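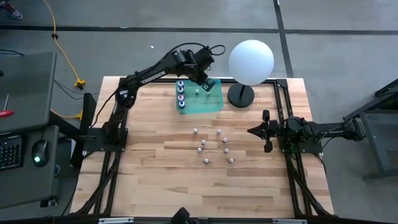 Overhead, left gripper down in the tray, pegs staggered on the wood. Red cap third down in the vial column.

January, 4.10pm. Stubbs cell. Picking up from the half page I left this morning.

Onduvley branch merged at last, arms both homed off the new launch file. Main job today is the arbitration between left and right when both want the tray. Old behaviour: whoever plans first locks the whole volume over the tray and the other one sits there. Safe, slow. New behaviour: lock is a swept capsule per arm, released segment by segment as the wrist clears it. In sim it's lovely. On the bench it isn't lovely yet.

First problem, lock release is stamped with planner time and the joint states come in on driver time. Offset between the two wandered during the morning. Released a segment early, right arm started its approach, safety monitor caught it and held. Good monitor. Bad stamp. Changed it so release waits on measured joint state and ignores the planned time altogether. Costs a bit of throughput, don't care for now.

Second problem was me. Left the old tray height in the scene yaml so every plan that went inside the rim came back "goal in collision". Lost an hour on that, checking IK seeds, checking the gripper padding, swearing at Onduvley, which was doing what it was told. Tray height now read from the calibration file. Deleted the other one so it can't happen again.

Perception. Prokier node is on the overhead feed for pegs and vials. Pegs on bare timber: white head, small shadow. It likes to join head and shadow into one blob and the centroid slides off towards the shadow. Not by much but the fingers are narrow. Tried:
- raising the saturation floor: kills the shadow, also kills the pegs where the maple is palest. no
- fitting a circle to the head only: good, slow
- subtracting a bench background taken with nothing on it: best so far, but goes stale if anyone shifts the lamp
Going with circle fit, cropped to the tracked region. Detection to pose now 366 ms on the bench machine with 4 threads. Was hoping for half that. Most of it is image conversion, we copy the frame twice for no reason I can find. TODO.

Vials inside the tray are a different matter. Teal wall is see-through so the edge detector gets the wall plus whatever is behind it. Dark blue caps against teal have poor contrast as well, red cap is easy. Switched to the cap rim in the depth channel and only use colour for the label. Seems ok from overhead, haven't tried it with a wrist in the way.

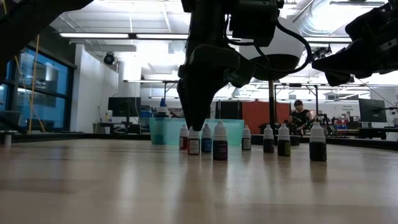 Low side camera, dropper bottles out for the Osoleo set. Fingertips at a cap in the left cluster.

Side view is where it gets ugly. Glossy top, so every bottle has a long reflection under it, and Prokier was happily returning a box that covers bottle and reflection together. Height estimate then comes out silly and the grasp goes to the middle of the glare. Worst on the dark one at front right, body is nearly black and its reflection is a long one.

Fix for now: anchor on the white tapered cap, grow down no further than the table plane from calibration. Anything below the plane gets thrown out. Dead simple, should have been in from the start. The red and blue ones in the left cluster overlap from this angle so the blue one drops in and out of the track list. Added hysteresis, a track has to be missed for a few frames before it dies. Don't love that. If a bottle has really been moved we'll carry a ghost for a moment and the planner will route round it. Better than routing through it I suppose.

Also need to mask the background. It picked up something pale back in the room as a cap, with high confidence too. Region mask drawn by hand in the config, to be replaced by projecting the table corners.

Planner timeout back up to 2000 ms for anything reaching into the cluster. At the shorter value Onduvley gives up before it finds the wrist flip. Everything else stays on the default.

6.25pm. Reran the replay from episode 221 against the new lock code, that's the one that used to deadlock with both arms asking for the tray and neither getting it. Goes through in replay. Left yields, right takes the segment, left replans from where it stopped. Logs look sensible apart from one duplicate release message, harmless but I want to know where it's comming from.

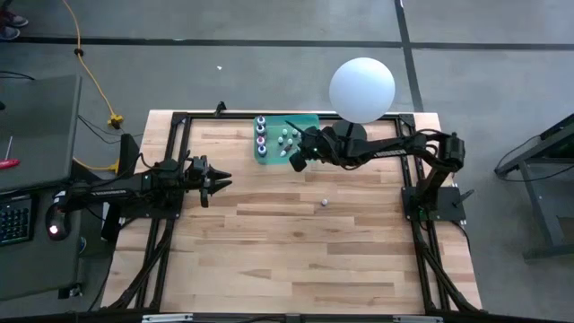

Overhead again. Right gripper over the tray edge, left gripper empty, tube lying diagonal under the small pale ones.

Tilted tube is a good test for the pose code. Everything in the grasp library assumes upright, so yaw is all we solve for. A tube on its side gets an upright grasp with made-up height. Want a "lying" class with long axis from the mask, approach perpendicular to it. White end gives the sign of the axis. Until then planner should refuse it and log "unsupported pose" instead of having a go.

Single small item out on the bare wood comes up as a peg in Prokier. Side is darker, top whitish, so from overhead the circle fit only sees the top. Either use the side camera to break the tie or let class stay unknown below a threshold. Leaning to unknown, the task layer can cope with it.

Right arm's finger shadows the rim depth when it hovers there. Expected. Self-filter uses the old gripper mesh, the padding doesn't reach the blocky part. Update mesh, regenerate filter, re-run.

Left to do:
- double copy in image conversion
- duplicate release msg
- gripper mesh in self-filter
- lying class, at least the refusal
- table corners projected into side view mask
- put the Osoleo configs in their own folder, they're all through the Stubbs ones at the moment
- write up the lock change in the Onduvley readme befor anyone rebases

Branch pushed, not tagged. Don't run the new arbitration at full speed yet, cap is set in the launch file, leave it.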